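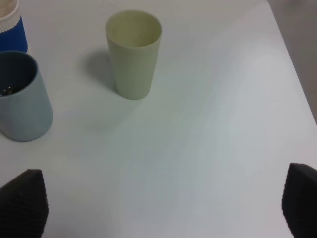
About Stirneck

Stirneck is a small evening school that teaches adults to write letters. We mean proper ones, with a beginning and an end, and in between something the other person might want to read. People ring up expecting calligraphy. We have nothing against calligraphy, but half our tutors have handwriting like a dropped fork, and we'd be found out by the first tea break.

How it started

Saskia Mahuika spent eleven years answering complaints for a company that sold garden sheds. She wrote, by her own reckoning, the same apology every working day, and got rather good at it. When the sheds went under she put a card in the library window offering to help anyone who had a difficult letter to write. The first caller wanted to resign from a choir. The second wanted to rejoin one. They were married to each other, and both letters went off in the same post.

Brodie Tipoki joined the following April, having come along as a pupil to write to his landlord and stayed to argue about commas. He still does. The name Stirneck was his idea and he has never given the same account of it twice, so we've stopped asking.

What we teach

The main course runs for ten evenings and goes by the plain title of Letters One. It covers thanks, condolence, complaint, refusal and the letter you should have sent three years ago. That last one takes two evenings and tends to overrun.

Letters Two is for people who have finished Letters One and have somebody to write to. We did once let people in without the second part, and ended up with a room of grown adults writing to the water board for company.

There is also a Saturday morning on filling in forms. It is the least loved thing we do and always full.

A few house rules

Phones go in your coat. You may read your letter aloud or you may not, and no one will look at you in a meaningful way if you'd rather keep it to yourself. Pens are provided, though the good ones leave with the pupils at a steady rate and we have made our peace with that. Tea is free. Biscuits depend on who is teaching.

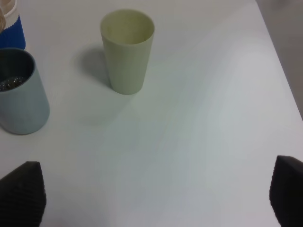 Who you'll meet

Saskia takes Letters One and reads every complaint before it goes out, mostly to remove the word "disgusted".

Brodie takes Letters Two. He will ask what you mean by your second paragraph. Have an answer ready.

Ataahua Partington runs the forms morning and has a calm way with a tax return that we can't explain and don't wish to disturb.

Fletcher Sutcliffe does the accounts, the website and the bookings. If a page is out of date, he knows.

Fees and places

Letters One costs 184 pounds for the ten evenings, paper and stamps included. Letters Two costs the same. The forms morning is 12 pounds, or nothing if you're out of work, and we won't ask you to fill in a form to prove it.

Each class has room for nine. If yours is full, ask Fletcher to put you on the list, and he'll write to you when a place comes up. By post, naturally, so do give us your full address and allow for the weekend.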